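Why Do Towns Make Special Coins?

Look at a coin from your pocket. It was made to be spent, and thousands more look just like it. A commemorative coin is different. It is made to help people remember a person, a place or an event. 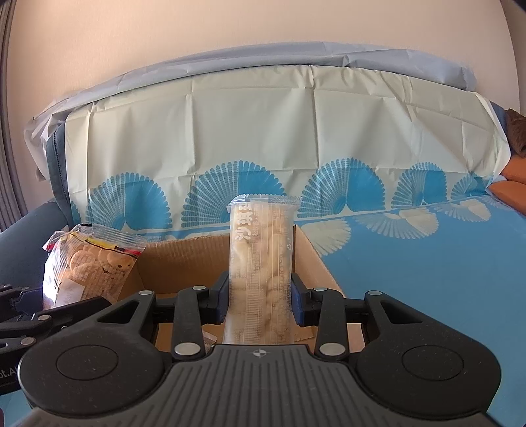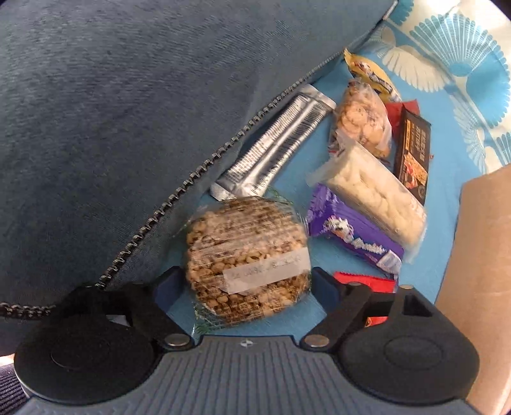

What is an anniversary?

An anniversary is the day or year when people look back at something that happened in the past. Your birthday is one kind. Towns have them too. The town of Kalham was first written about in the year 1180, in a list of places that owed grain to the abbey at Eltwood. Each March the town remembers that list with music and a walk to the old bridge.

Who decides what goes on the coin?

First the town picks a subject. Then an artist makes drawings. Hedvika Murín drew the Kalham coin. She made 30 sketches before the town chose one. It shows the bridge on one side and a sheaf of grain on the other.

How is a coin made?

The drawing is turned into a model much bigger than the coin. A machine copies the model, at a smaller size, onto a hard steel stamp called a die. A blank metal disk is put between two dies. The dies press together with great force and leave the picture on both sides. This is called striking. The Kalham coin was struck at the Hartley workshop and is 40 millimeters wide.

Can you spend it?

Sometimes. A coin made for a country's national bank may be real money, but most people keep it. A piece made by a town or a club is usually a medal, even if everyone calls it a coin. The Kalham coin can't be used in a store.

Words to know

Commemorate: to remember something in a special way.
Die: a steel stamp used to press a picture into metal.
Blank: a metal disk with no picture on it yet.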